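**Changing the sheets before the holiday week**

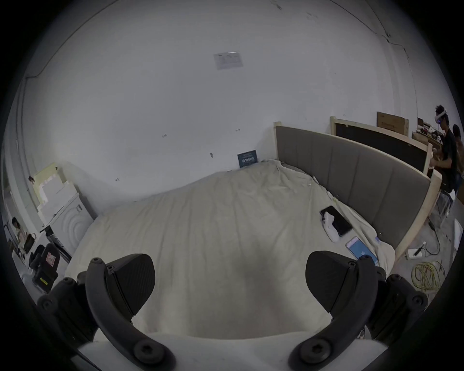

*Category: Rooms and Bedding*

In the Gbeho rooms the beds stand against the wall, and the off-white sheet moves out of place very easily. Please take your phones and other small things off the bed before you pull the sheet, also those lying near the headboard. The gray padded part of the headboard should be brushed along the stitching, without water.

Clean sheets are in the Cladden store from December 23, after 12 o'clock. Each bed gets one sheet. Kindly bring the used one with you, folded, and put it in the basket by the door.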